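I have been building a pair of hand-held grippers in a shared workshop since the spring, and I would like to put in a word for the boring end of robotics, the end with the lunchboxes in it. People who visit us at Clildale always ask when the thing will walk, or talk, or bring them a cup of tea, and I do understand it (I asked much the same on my first evening). But what I have come to love is the part where you hold the fingers yourself, squeeze, and find out how little you ever knew about picking things up.
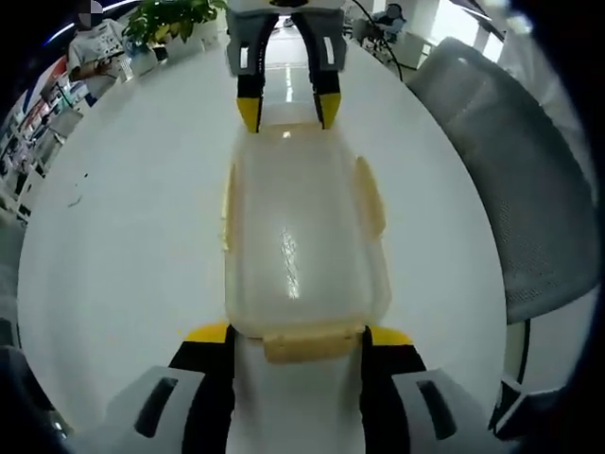 **Rochelle Esposito**
*Member and occasional tutor, Clildale shared workshop*

Take a food container with locking tabs. You and I pick one up without a thought, while looking for our keys. Put a gripper between your hand and the tab, though, and suddenly you are thinking very hard indeed about where that tab begins, how thick it is, and whether you'd be better off going for the corner. Our project is called Turomano, and it started with one gripper, a printed bracket and a bag of springs that turned out far too strong. We went through 32 pairs of fingertips before I stopped keeping the old ones in a drawer. The yellow pads we use now were the first I didn't want to throw across the room, and I am very fond of them!

My argument, if a workshop grumble can be called an argument, is that home builders should spend far longer at this stage than they do. The temptation is to buy the motors first. I did it myself years ago with an arm I named Messina, which cost me 160 pounds in motors alone and never managed to lift anything more demanding than a sponge. I had no feel for the job I was asking it to do. A gripper you hold in your own fist teaches you that feel quickly, and a second one, in a friend's hand or your other one, teaches you about sharing an object, which is a different skill again and a much more sociable one.
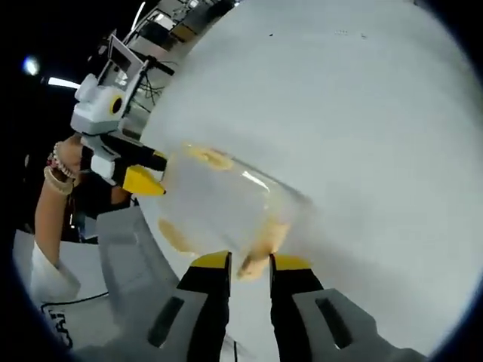 And please, do use real things from real kitchens. There is a school of thought which says you should begin with foam cubes, all the same size, and work your way up. I can see the sense in it, and I have friends who swear by it, but a foam cube forgives everything. A thin plastic cup gives way when you press, slides when you don't, and shows you at once if your two fingertips don't meet square. I learned more from 15 minutes with a cup than from a whole October of cubes.

The other half of Turomano, the Javcombe board that will one day drive the fingers by itself, is still in its box on my shelf. I get teased for this. I'd like another month of squeezing things by hand first, and then I'll think about motors.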